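Flooring Workshop Notebook — Drondusen Room, Carpet Tile Care
November, entry 7. Kept by L. Heywood
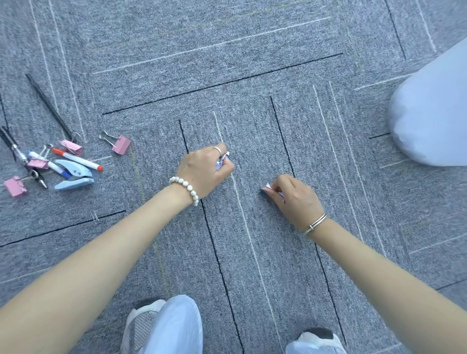
Paper pressed into the pile by hand, two pieces, gray striped tile.

Purpose of the entry: to record the hand-blotting method for the gray carpet tile before the care sheet for the Rudd offices is revised.

Method as practiced. White paper is folded or crumpled small and held to the pile with the fingertips. Work is kept between the dark lines, as these give a fixed reference when the same place must be found again. Shoe covers are to be worn on the tile at all times.

Remarks. The flecked gray pile is forgiving to the eye, and marks on it are easily missed under the ceiling lights. The thin white stripes are the better place to inspect. Paper should be changed as soon as it begins to shed; lint in the pile was the principal complaint in the Drarach trial. Colleagues are asked to press for 10 seconds and lift straight up — dragging the paper roughens the yarn along the tile edge.

Open points. The Ondora paper and the ordinary office stock have yet to be compared on the same tile. Lacey Heywood to request 400 sheets of each and to set aside two spare tiles from the store cupboard. The wording on pressure in the present care sheet ("firmly") is considered too vague and will be redrafted.

Vacuum pass before next session. Bag to be kept and labeled.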